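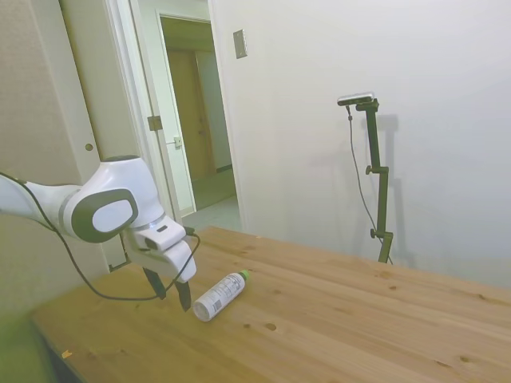
The owner of Lernetti, a small furniture repair shop, was sweeping when I arrived, and she kept sweeping for a good while after we'd started talking, which suited us both. She has been mending other people's tables and chairs for ten years now, and before that she taught seventh grade science, a job she still speaks of with great affection.

"I didn't plan any of it," she told me. "My aunt left me a dining table with a bad leg, and I was too stubborn to pay somebody. I glued it wrong twice. The third time it held, and I was so proud I invited people to dinner just to lean on it."

The shop sits on Conceição Street, between a bakery and a place that sells aquarium supplies, and a good part of her trade comes from people who wander in with a loaf under one arm. They ask about water rings more than anything else. She tells them to go home and try a little mayonnaise overnight before they spend a cent with her — and she laughs when I ask whether that's good for business.

"They come back," she said. "Maybe in March, maybe two years later, with a chair in the trunk. They remember you were nice about the ring."

We talked for a long time about finishes. She likes oil for a table that gets used every day, since you can rub in a bit more when it looks thirsty, and she is patient with people who want a hard, shiny coat, though she'll try to talk them out of it over coffee. Her own kitchen table has crayon on the underside from a niece who is now in college, and she has no intention of cleaning it off.

I asked what she turns away. Very little, she admitted, apart from beds. "Beds are all arguments. One person says it squeaks, the other one says it doesn't, and I'm standing there with a screwdriver."

On the first Sunday of the month she opens the back room for a repair morning. It costs 7 dollars, glue included, and you bring whatever is wobbling at home. Bring clamps as well if you own any — she is always short of clamps.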